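Unit 6 – Localization for Autonomous Off-Road Vehicles

Reading before class: Skiltar manual, chapter 3. Bring your odometry plots from the last lab.

6.1 Why road methods fall short

A vehicle on a paved road can lean on lane markings, curbs and a stored map. Off the road most of these are missing. The ground changes with the season, tracks move, and tree cover weakens the satellite signal. The estimator must therefore draw on several sources and weigh each one by how much it can be trusted at the moment.

6.2 Sources of position data

Wheel odometry is cheap and fast but drifts with slip. On loose gravel the wheels turn farther than the vehicle moves, and the error grows with every meter. Inertial units do not care about slip, but their bias builds up when they run alone. Satellite fixes do not drift, yet they jump under trees and near rock walls. Lidar matching works well where there are trunks, boulders or buildings, and poorly in open fields.

6.3 Fusion

The Prelel test vehicle used in the lab runs an extended Kalman filter with 11 states. The inertial unit drives the prediction step. Wheel speed, satellite position and lidar matches enter as corrections, each with its own covariance. A correction is rejected when its innovation falls outside the gate set in the configuration file. The gate is set at three standard deviations in the default file.

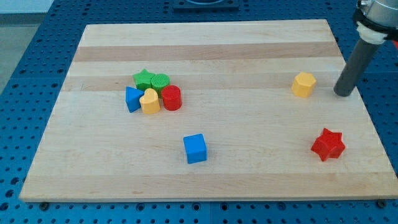
What happens when the filter rejects every satellite fix for a long stretch?

The position estimate then rests on the inertial unit, wheel speed and any lidar matches, and its covariance grows. If the filter has been tuned with too little process noise, the covariance stays small while the true error rises, and good fixes are thrown out when they return. The usual remedy is to widen the gate after a set number of rejections in a row. The lab code uses five.

6.4 The Stordale course

The Stordale course has a gravel climb, a wooded section and an open meadow. Expect slip on the climb and poor satellite reception in the woods. The February logs were recorded on frozen ground and show less slip than the others, so do not tune on them alone.

6.5 Obradović test

Drive a closed loop and return to the start mark. Record the gap between the estimated start and end positions, then divide by the distance driven. Run the loop in both directions – a steady heading bias can cancel in one direction and show up in the other.

Homework: problems 3, 5 and 6. Submit the plots with axes labeled in meters.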